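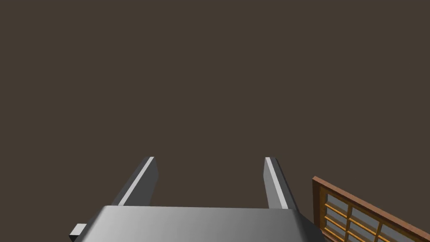 Household robot group posts its draft rules for simulated test runs, and I have opinions

March 19, 2023

The Mirnura working group finally put out its draft on how to run and report simulated trials of home robots, and I spent most of last night reading it with a pot of tea and a highlighter. It's 17 pages, it's free to download, and it is much more readable than I expected from anything with the word "provisions" on the cover!

Quick background if you haven't been following along. Lots of small teams test their household robots in simulated kitchens and living rooms long before a real arm goes anywhere near a real countertop. Fine by me, I do it too. But every team has had its own idea of what counts as a run, what counts as a failure, and how much of the setup you have to tell people. So you get two papers claiming the same thing about opening a door, and you can't compare them at all. One started the robot with its gripper right at the handle and the other made it cross the room first.

The draft goes straight at that. Under the section on starting conditions, you'd have to publish where the robot's base sits, how far open the gripper is, and what's in the room, including the stuff that has nothing to do with the task. I love that last bit. If there's a bottle near the edge of the counter, it goes in the room list, and if the arm knocks it over on the way to something else, that gets reported too (even when the main task went perfectly). The draft calls these "side contacts," and I suspect plenty of us have been quietly leaving them out.

There's also a minimum of 10 runs per reported task, each from a different starting position, with the failed ones kept in the public log. You can add more, but you can't swap a bad one for a better one. Úna Daly, who edited the draft, told me that rule got the most pushback of anything in it. "People said it would make their numbers look worse," she said. "I told them the numbers were already that bad, we just hadn't seen them."
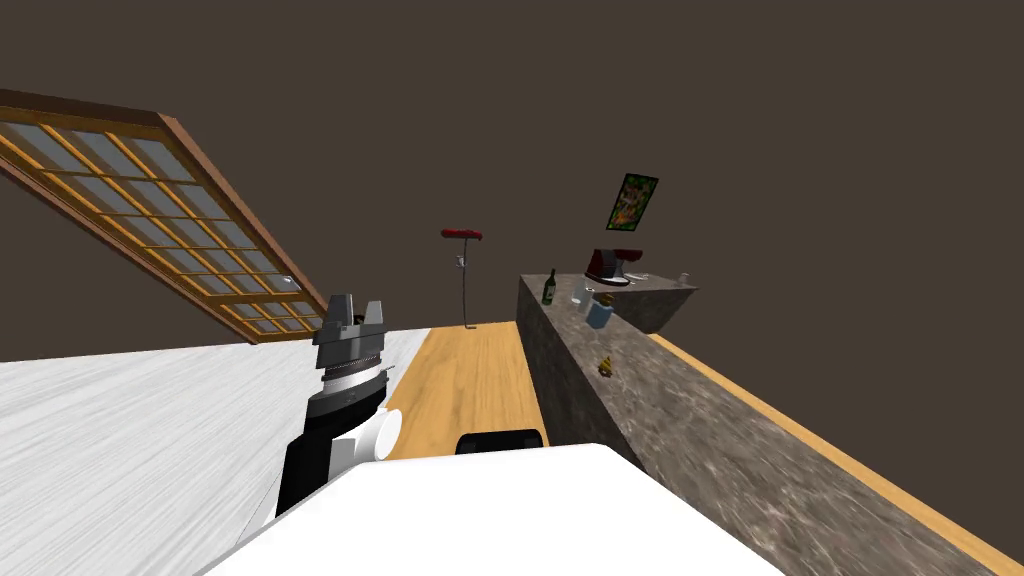

Doors get a whole section to themselves, which made me laugh until I read it. Glazed doors are a headache in simulation. Some room models treat the panes as solid and some let a gripper pass right through them, and a team can go months without noticing. The draft asks for a simple contact check on every surface the arm could reach, done once before the runs begin and again any time the room model is changed. Same goes for handles. If the handle in your model doesn't turn, you have to say so, and you can't call the task "door opening" if the robot just pulled the thing by its frame.

Two companies have already said they'll follow the draft while it's still out for comment. Cirkby will use it for its kitchen tidying trials starting with the next release, and Conneely is going back over its old logs to see which ones would pass. Deirdre Ó Súilleabháin, who runs testing at Conneely, sounded pretty cheerful for someone with that job ahead of her. She figures up to 2 in every 10 of the old tasks will need to be run again from scratch. Ginel told me it's "reviewing the text," so we'll see.

My one real gripe is with the camera views. The draft says you should save a view from the gripper and a view from the body for each run, and that's great, but it doesn't say how wide either view has to be or whether they need to share a clock. I've tried to match up two views with no common time stamp and I don't recommend it as a way to spend an afternoon. I've sent that in as a comment, and if it bugs you too, please send your own. They do read them, and Úna says short ones are fine.

I'd also like to see a plain one-page checklist up front for student teams who aren't going to read the whole thing the night before a deadline. Apparently one is being written.

Comments go in through the form on the Mirnura site. The group plans to vote on a final version in December.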